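Cell notebook, Hamel bench
Sunday, October 26, 2025

Quiet building today, so the whole day went to the sorting cell. Long entry, sorry, but I want it all in one place before the Ostcombe people start setting up theirs from our notes.

State of things when I came in: arm powered down, brakes on, gripper open, the Orkia supervisor still showing the torque warning on the wrist from Friday's run. Cycle counter at 1,633. The warning clears on restart and then comes back after a few reaches to the far side of the tray, never on the near side. I love a fault that repeats itself. Give me one of those over a random one any day!

First suspect was the wrist cable. I slackened the strap at the elbow, moved the arm by hand through its whole range with the brakes released, and found the spot: with the arm stretched out and the wrist rolled past the three-quarter mark, the bundle goes tight and drags on the joint. The controller reads that drag as load. So the warning was telling the truth, it was simply load from our own tidy wiring. I gave the loop at the elbow two more fingers of slack and moved the strap to the flat part of the housing. No rubbing on the cover when I roll the wrist both ways. I also wiped down the joint while I had it in that position, and there was a surprising amount of green lint in the seam.

Restarted, homed, and let it reach to the four tray corners with nothing to pick. No warning. Current on the wrist joint is flat now where it used to climb at full stretch. Very pleased with that.

Next, the gripper. The pads had gone shiny, and shiny pads slip on the hard round stuff. Put the new Nonow pads on, the softer ones. Notes for whoever does this next:

Release air of hurry first. The two small screws on each finger are soft and the heads strip if the driver isn't seated.
Pads go on with the ribbed side in.
Snug the screws, close the gripper on a folded card, then tighten the rest of the way with it closed. Done open, the pads sit at a slight angle and only touch at the tips.
Redo the finger zero after any pad change. The old zero leaves a gap on thin things.

I skipped that last one in February and spent an evening blaming the camera, so it's in capitals on the cabinet door now.

With pads and cable done I moved on to the camera check and the first slow passes over the tray.
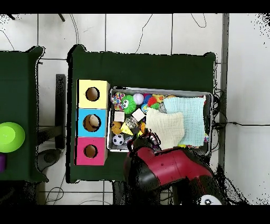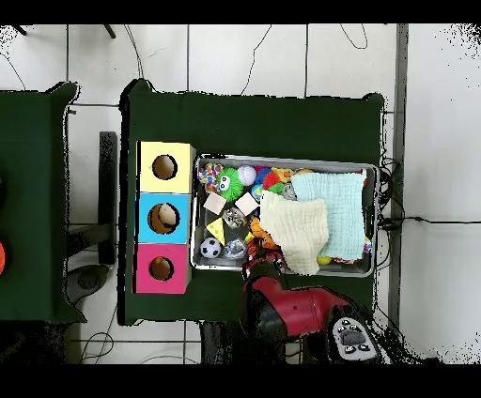

Setting the approach height is the part of this cell I enjoy most, and it's also where most of our bad picks come from. The supervisor keeps one height for the whole tray, measured from the bottom, and a flat number like that works fine when everything in there is about as tall as everything else. Ours isn't like that at all. The two wooden cubes give you a flat top and square sides, so you can come straight down and close. The cream cloth and the pale mint-blue one on the right are a different job: the gripper has to go low, almost to the tray, and pinch up a fold, and if it stops at cube height it closes on air or just brushes the top. I've split the tray into two zones with their own heights, hard items on the left and cloth on the right, with the border a little left of where the cream cloth starts. Cloth zone comes down slower too, half the speed over the last stretch. It feels much more careful when you jog it.

The clear balls still bother me. The depth reading goes straight through them or bounces off somewhere silly, so the height it suggests is often the height of the tray. For now the cell takes the color picture for position and a fixed height for anything it can't get a depth on. Crude, but it keeps the fingers off the metal. I'd like to try a second reading from a lower angle. Parking that for another day, it needs a new calibration and I don't want to touch calibration in the same week as the wiring.

Place side. The boxes are taught as three points in a column, yellow, blue, pink, and each point is the middle of the hole with the gripper above it. I retaught all three today because the new pads change the fingertip length. The difference is small, but the holes don't forgive much. Order matters when you teach: do yellow, then pink, then let the software fill in blue, and check blue by hand. If blue is off, one of the boxes has been nudged and you should square up the column before you teach anything else. Do not fix it by moving the blue point on its own. Then you've got three points that agree with a crooked column, and the next person who straightens it breaks the lot.

Cloth on the tables: keep the green covers pulled flat, mainly under the boxes. A wrinkle there tips a box a bit and the hole moves with it. I smoothed the main one by hand before teaching and will tape the underside at the corners when I find the good tape.

Cables on the floor: both power leads checked for strain at the plug end, fine. The bunch on the right side of the main table is my least favorite thing in the room. It isn't in the way of the arm at any point I could jog to, but tracing one wire through it takes forever. I've labeled the camera lead and the emergency stop lead at both ends. The rest still needs doing.

Emergency stop: pressed during a slow move, arm held position, no sag. Reset needs the key and then the restart on the screen, in that order. The other way round gives you the comms error that looks much scarier than it is.

After all that, two full cycles at reduced speed, one cube and one pinch of the cream cloth, returned to the tray both times. Counter now 1,635. Wrist current stayed flat through both. I grinned like an idiot at the cloth one, it came up in one clean fold.

Settings as left tonight:
Speed limit at reduced until someone has watched a longer run.
Two height zones, saved as a new recipe. The old recipe is still there, please don't delete it.
Gripper force down one step from Friday. The softer pads don't need as much.
Pad change interval set to 3,000 cycles, with a look at them every 900.

To do:
Label the rest of the wires.
Order another set of Nonow pads, we have one pair left in the drawer.
Write up the two-zone setup for Ostcombe. Their tray is deeper than ours, so they have to measure their own heights and not copy mine.
Ask Orkia if the supervisor can show wrist current on the main screen. Having to dig three menus down for the most useful number in the cell is a shame.
Longer run tomorrow morning, with somebody standing at the stop button the whole time.

Left with arm parked, brakes on, gripper open, screen locked. Key is in the drawer.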